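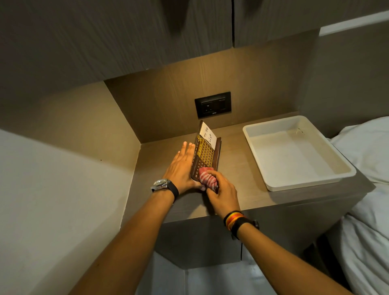 Setting up your Redska bedside radio

I've put these steps in the order I wish I'd done them the first time, so please read all the way to the end of the section before you plug anything in!

1. Take the radio out of the box and peel the film off the display. There's a second piece over the speaker (I missed mine for a week and thought the thing just sounded muffled).

2. Plug the small end of the cord into the back of the radio first, then the adapter into the wall. You should get a row of dashes on the display.

3. Hold SET for six seconds until the hour blinks. Turn the dial to change it, press SET again for the minutes, and once more to finish. Watch the little PM dot. I didn't, and my alarm went off at dinner.

4. Press SCAN and leave it alone for a bit. It goes up the whole FM band and stores whatever it finds. Out here in Dumlao I get four stations, but my friend Armindo Antunes gets a ton of them in town, so don't worry if your list looks short.

Note: The antenna wire works best stretched out full length. Coiled up behind the radio, mine picked up mostly hiss.

Caution: Use only the adapter that came in the box. The one from my old Todel clock fits the hole perfectly and is the wrong voltage, so label yours with a bit of tape.

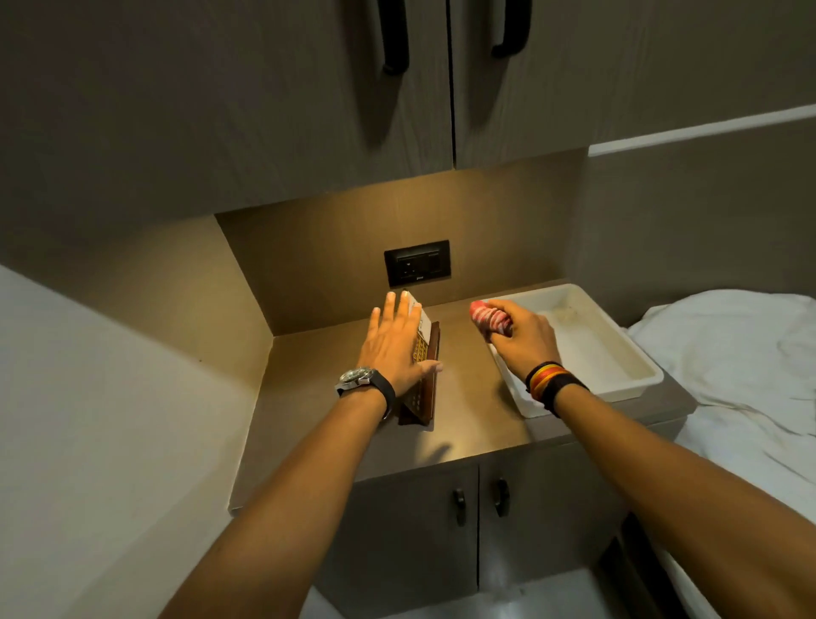
Alarms and backup battery

5. Slide the battery door open and put in the coin cell with the plus side facing you. It keeps the clock running in a power cut, but it won't sound the alarm.

6. Press ALARM 1 and set the time the same way you set the clock. ALARM 2 is separate, and I keep it just for Sunday.

7. Pick buzzer or radio with the side switch. If you choose radio, check the volume before you go to sleep. Mine was all the way down, and I slept right through the farm report.

8. To snooze, tap the top bar. You get nine more minutes each time, and it gives up after an hour.

Note: If the display freezes, unplug the radio, take out the coin cell, wait a minute and start again from step 2. Your stored stations will be gone, so run SCAN again too.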